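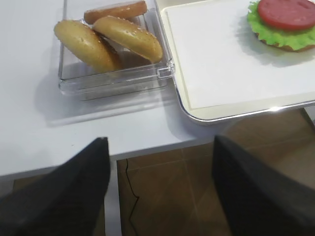

Container with sesame buns, clear plastic.

Fashion Writing Online, Unit 7: Sponsored Posts About Occasion Dresses
Handout by Toshiko Tanabe
Updated 2023-09-03

Please read this handout before class and bring one sponsored post that you found by yourself. It can be from a small blog or a big one. Posts about bridesmaid dresses, prom dresses and evening dresses are all fine.

1. Kinds of cooperation

In this course we use three terms. A "gifted" post means the blogger received the dress free and no money. A "paid" post means the shop pays a fee, with or without the dress. An "affiliate" post means the blogger earns a part of each sale made by the link. Many posts are a mix. For example, the bridesmaid post for Sevodari which we read last week is gifted and affiliate together, and the writer says it only in the last line.

2. Where to put the disclosure

Put it before the first link, in the same language as the post, and in words which a reader of fifteen years can understand. "Thanks to Paneck for the collaboration" is weak, because the reader does not know what was given. Better: "Paneck sent me this dress for free and I can keep it."
A hashtag at the bottom is too late. On a phone the reader often does not arrive there.

3. What the reader wants to know

Students usually write much about color and feeling, and little about the dress. Try to answer these:
Which size did you order, and what are your own measurements (if you are comfortable to share)?
Is there a lining?
Can you sit down, lift the arms, dance?
How many days from order to delivery?
Who pays for the return?
If you did not wear the dress yet, say so. A post made only from the shop's photos is a wish list, and it should have the title of a wish list.

4. Reading the offer email

We will compare two emails in class, from Shimada and from Vuselier. The Shimada email asks for 500 words and two links, and leaves the opinion free. The Vuselier email asks to "approve the text before publishing". Underline this sentence and think what you would answer. You may accept it for facts such as price and fabric -- but for the opinion I would refuse.
Look also for how long the post must stay online, and if the shop can use your photos in its own advertising. These two points are often missing and you should ask.

5. Numbers

Shops ask for visits. Give the number of one month and name the month. The blog in our case study had 3945 page views in February, but only 1561 visitors. Both numbers are true, and they do not mean the same. Write which one you give.

Homework
Rewrite the opening of the post you brought, with a clear disclosure in the first two sentences. Keep the voice of the blogger, also her small mistakes if they are part of the charm. One page, printed.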